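Sotari > Kits > Viltance hand-held gripper > Checklist

Home Kits Service Parts Log in

Viltance gripper kit, pre-purchase safety check, with my comments
Checked 2026-03-15

1. Finger pads: PASS
Ribbed, blue, both firmly seated. I pulled on them harder than the manual would like and they stayed put!

2. Pivots and linkages: PASS
No play I could feel (and I did wiggle everything). Pinch points are my one real gripe — the gap between the arms will happily take a fingertip, and the warning sticker in the box is tiny.

3. Soft packages: PASS, with comment
A pack of wipes is my favorite test because it's squishy and slippery. Squeeze slowly. 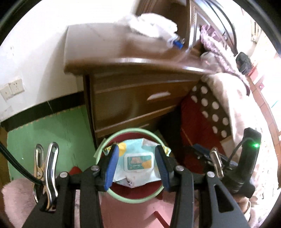

Do the pads need replacing on a schedule?
Sotari says to swap them every 500 grips, or sooner if the ribs look flattened. A spare pair is part no. 1598.

4. Cables: COMMENT
Keep them well clear of the jaws before you start. I'd love a couple of clips in the kit for this.

5. Open position: PASS
Let go of the trigger and the jaws should spring fully open. I ran this 50 times, no sticking. Keep your free hand away while you do it, please. 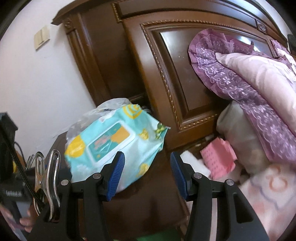

Item 5: jaws open, wipes package on the wooden surface.

6. Paperwork: FAIL
My booklet skips from the parts list straight to the warranty, so no cleaning instructions. Zwane (the reseller) promised me a new one by October, and I'm leaving this line open until it shows up.

Overall I'd buy it, once item 6 is fixed.

Contact Sotari, Sarnia | Copyright Sotari | Back to top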